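How to prepare a robot demonstration for an open day

At our open day in Szczepańska, visitors could watch a robot arm build a burger from toy food. Many people asked me afterwards how to make such a table for their own school or company. I wrote down the steps we follow, in simple words.

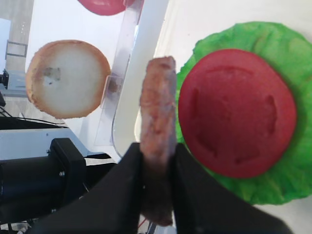
Written by Miłosz Wieczorek, Wunemex
Published 27/06/2025

Before you start, choose a task which everybody knows. A burger is good for this. A child of 8 understands it without any explanation, and the parts have different shapes and stiffness, so the gripper has some real work to do.

Step 1. Fix the places of the parts
Put a tray in the middle and holders at the sides. Flat pieces are difficult to pick up from a table, so stand them on their edge — then the fingers can close on both sides. When all is in place, mark the position of the tray with thin tape. Konrad Lis moved ours by 2 cm during cleaning and we lost the whole morning.

Step 2. Run slowly first
Use low speed until you have seen the complete stack several times. Watch the moment of gripping most of all. Patties that stand close together can come up as a pair, and you should decide before the visitors arrive if you stop the arm or let it continue.
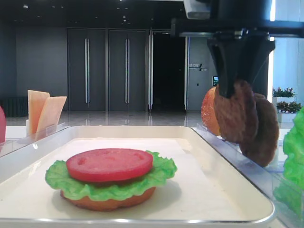
Step 3. Plan your talk

I always speak about order, because it is the part of automation that people forget. The robot does not know what a burger is, it knows only which place comes next. Ask the visitors to tell you the next layer before the arm moves. With the patty already lying on the lettuce and the cheese slices still in their holder, you will hear two or three different answers, and this is a good start for a discussion.
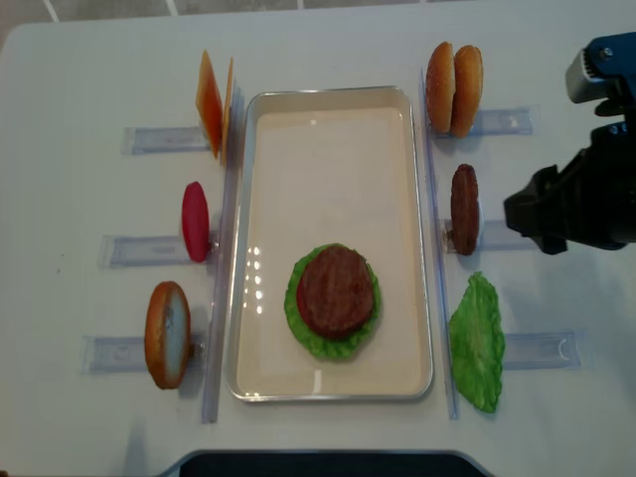

Keep each talk short and leave time for questions. Our next demonstration is in August, together with Natalina Grasso from Statel.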